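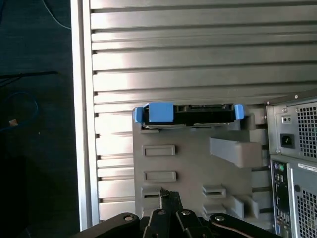

Broadband drops out every evening in the back room, wired AND wireless. Where do I start?

Asked by Mahlet Seyoum, 29/04/2026
Viewed 3,759 times

Hi all, hoping someone can talk me through this before I throw the whole lot in the garden.

We moved into a 1930s semi in November and I work from the back room downstairs. The line comes in at the front (master socket by the door, router on the hall shelf) and I've got a long network cable going along the skirting to a little switch under my desk. The router is the one that came with the Flillgate package and the switch is a Brollero I've had for years.

In the daytime it's lovely, I get 80 down on the laptop and no complaints. Then from teatime onwards it goes to pieces. Video calls freeze, the telly upstairs buffers, and every so often everything drops for a minute or so and comes back by itself. My husband says his phone does it too, on the wifi, so I don't think it's just my cable.

What I've tried: turning the router off and on (obviously!), a different power socket, moving the wifi to another channel. I rang Flillgate and they ran a test while I was on the phone, at eleven in the morning, when it was working perfectly. They said the line was fine. Well yes, it would be.

Is it the router? Is it the old phone extension wiring the last people left behind? Do I need to buy anything? I'd rather not if I can help it, we've just paid for a boiler.

2 answers

Answer from Dindo Manalastas
Marked as helpful

Hi Mahlet, evenings only and on both wired and wifi does narrow it down a fair bit. If the phone on wifi drops at the same moment as the laptop on the cable then your desk cable and the switch are probably innocent, and I'd be looking at the router or the line coming into it. But check it really is the same moment! People say "it does it too" and then it's two different faults on two different nights. I had this with my sister's place and we went round in circles for weeks.

So, first job, look at the lights on the router next time it goes. If the broadband light goes off or starts flashing, the line itself has dropped. If it stays solid then the line is up and it's either congestion or the router having a wobble. Write down the time whenever it happens. Do that for 3 evenings and ring Flillgate with the list in your hand, and ask them to look at the log of dropped connections. They should be able to see past drops on their side, so it doesn't matter that you're ringing at eleven in the morning.

Second job is the master socket. If yours has a faceplate with two screws at the bottom, take those out and the lower half comes off, and there's a test socket behind it. Plug the router straight into that with a filter and leave it there for an evening. Doing this cuts off all the extension wiring in the house, and if the drops stop you've found your culprit — old extension wiring is a terrible thing for picking up noise.

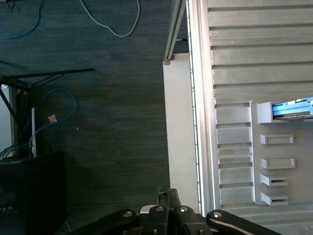 If it does turn out to be the extensions you don't have to rip anything out. You can get a filtered faceplate that keeps broadband away from them, and it just swaps on to the front. If you've gone full fibre then ignore that whole paragraph, there won't be a copper socket involved, but from your 80 I'm guessing you haven't.

Third thing, and I nearly forgot it: what comes on at teatime? Cheap power supplies can wreck a copper line. Ours was a set of lights in the porch on a timer, and I only found it by walking about with a battery radio tuned to a quiet bit of medium wave and listening for the buzz. Sounds daft, works a treat. Leave the radio near the router and have somebody else switch things off one at a time.

I wouldn't buy a thing until you've done the test socket.

Answer from Gatchalian

get rid of the flillgate router they are rubbish. i put in a Getis one and never looked back. also your neighbours are all on it in the evening so it will be slow whatever you do

Comments on this answer

Mahlet Seyoum: Thanks, but would slow neighbours make it drop out altogether?

Dindo Manalastas: Not usually, no. Busy times make it crawl, and you'd see the speed sag, but the broadband light would stay on. Lights first, then the test socket. And if you do swap the router, make a note of your login details before you unplug the old one — I didn't.

Mahlet Seyoum: Found the two screws! Router is in the test socket as of tonight and the hall looks a right state. Will report back.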